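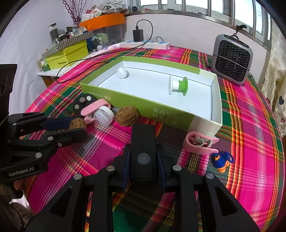 Report prepared by the Technical Lead, Footwear Fit Program, Kundulo

Reports > Grants > Footwear > Interim progress

Search reports Enter keyword Go

Women's Flat Shoe Development: Interim Report to the Induvmont Fund

Work since the last report covered last shape, sole flexibility and the first factory run. The grant pays for a women's office shoe with a heel under one inch and a toe box wide enough for the foot to spread under load.

Fit data. Foot scans are complete for 211 wearers at the Clivumton site. The forefoot was wider than our original last allowed in most sizes, with the largest gap at the small end of the range. The last has been regraded and the toe profile moved outward on the big-toe side. Heel width is unchanged.

Wear trial. 51 wearers received pairs in the regraded last and wore them for full working days through March. Heel slip was the most common complaint. It was traced to the topline binding, which stretched after repeated wear. A firmer tape is now specified – the cost per pair rises slightly but stays inside budget.

Materials. Calf leather and a knit upper remain under review. The knit passed flex testing but showed wear at the vamp seam. Wako has supplied a denser yarn and a second round of samples is in progress.

Production. The first run is set at 1,000 pairs in black and tan. Pattern files have been released to the factory. Sole molds for four sizes are late; the remaining molds have been accepted.

Risks. Late molds could push packing into September. If so, we will ship the completed sizes first and report the change in writing. No additional funds are requested.

Next period: close out the knit decision, confirm the binding on a repeat trial, approve pre-production pairs and submit the updated size chart. Spending to date is in the attached schedule.

4 shares | 0 comments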